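Slip and fall: "Write it down the same day"

September 25, 2020

Hanyu Zeng has twenty minutes before her next call and says so up front. She handles slip and fall claims for Loureiro, a small injury practice on the second floor above a bank. Mostly grocery stores, parking lots, apartment stairs. A few hotels.

First question, the one everybody asks. Does falling in a store mean the store pays?

"No. People hate that answer. You have to show they knew about the hazard, or should of known, and didn't deal with it in a reasonable time. A grape that hit the floor ten seconds ago is a hard case. A leak that's been there since morning is a much better one."

So time is the whole fight, a lot of the time. Sweep logs, camera footage, the employee who walked past twice.
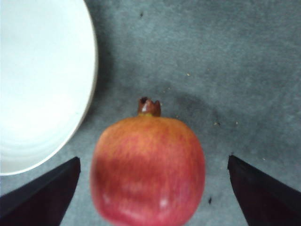 A pomegranate, crown end up.

She asks for footage in the first letter she sends. Some stores keep it for weeks. One client of hers waited 15 days to call and it was already gone, recorded over.

"That one still bothers me. Good facts, nice lady, broken wrist. We settled, but for less than I wanted."

What should a person do right after? Report it to the manager, she says, and ask for a copy of the report. Get names. Keep the shoes, and don't wear them again. See a doctor even if it's only sore. Then go home and write it down the same day, where you were headed, what the floor looked like, who said what.

"And stay off social media. I had a guy with a back claim post his bowling score. 254. I'm happy for him, but come on."

On insurance adjusters she gets quicker. Be polite, give your name and the date, dont give a recorded statement until you've talked to somebody. Early offers come fast and they come low. She mentions an offer of $900 in January to a man whose bills were already past that before his first physical therapy visit. 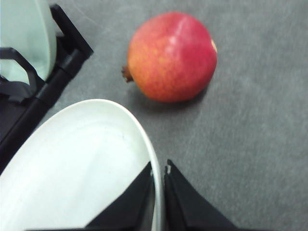

Pomegranate on its side, orange to deep red.

Shared blame comes up next. If you were looking at your phone, expect the other side to say so. In many states your money gets cut by your share of the fault, and in some you can be shut out completely. Depends where you live, ask a local lawyer.

Deadlines too. They vary, and a claim against a city or a school can have a much shorter notice period than a claim against a store. Months, sometimes. "Look that one up before anything else."

Does every case need a lawyer? She shrugs. A bruise and one urgent care bill, probably not, small claims may be fine. Surgery or missed work, yes, at least make the call. Her office doesn't charge for the first one.

Phone's ringing. She takes it.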